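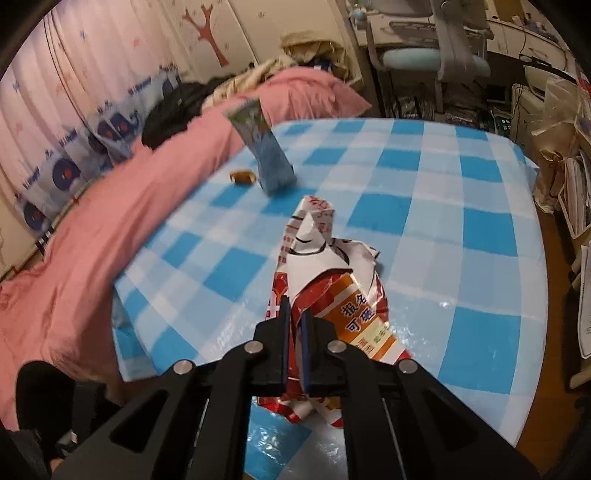 Snack wrapper, checkered tablecloth, black gripper closing in.

Can a machine pick up after people yet?

Posted by Eglītis, Aug 19, 2020

Hello all, and thank you in advance for your patience with me. I have a bedroom that doubles as an office and, most evenings, as a snack bar, and I would dearly love something that clears the table before I have to. I don't mean a robot vacuum -- I have one and we get along fine. I mean the things up off the floor: crumpled wrappers, half-empty packets, the clothes that pile up on the bed. Is there anything a regular person can buy that does this, or am I still years too early?

Tevari

Years too early, I'm afraid, though I love the question! I work in a packing shop and we have an arm there that lifts the same carton all day long, 537 of them on a good shift, and it does that beautifully. Give it one squashed carton and it stops and waits for me. A wrapper is a good deal worse than a carton, being twisted foil and paper with points sticking up every which way, and no two of them crumple alike. Two fingers can pinch one all right. Knowing where to pinch, and whether it's trash or somebody's unfinished snack, is the part that still needs you. And then there's a shiny tablecloth, which I would bet is hard on the camera (ours hates anything glossy, we ended up putting matte paper under the whole station).

Clothes are harder again. I have seen a video of a machine folding one towel and I made a cup of tea while it played.

Grummont

no. get a small trash can and put it next to the table

Zodia

Agree with Tevari mostly, but I wouldn't give up hope. The grabbing end has gotten pretty good, and if you only wanted wrappers moved from one table to one bin, I think a patient hobbyist could manage it some of the time. My brother-in-law built a little arm last October, 4 joints, and after 60 tries at picking up a sock he was still very cheerful about it. Do write back if you find something, I have a table just like that myself.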